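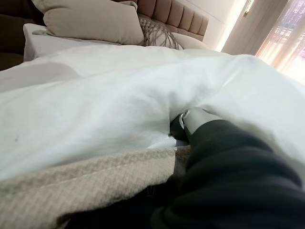
Success rate is a poor headline figure for cloth manipulation, and the bedding results from the Greltus project show why. Their policy was trained on 200 demonstrations and scored over 100 trials, with a trial passed if the duvet corner ended up within 15 cm of its target. Under that rule a clean pinch and a lucky drag count the same.

Wrist views make the gap plain. A fingertip pushed into a fold may hold one layer, two, or none — and the final position of the corner does not tell you which. I would rather see 50 trials with the grasp labelled at contact than twice as many scored at the end.

The usual objection is labelling cost. Bakeck already records contact state by hand on its towel set, and the extra work is modest. Reviewers should start asking for it.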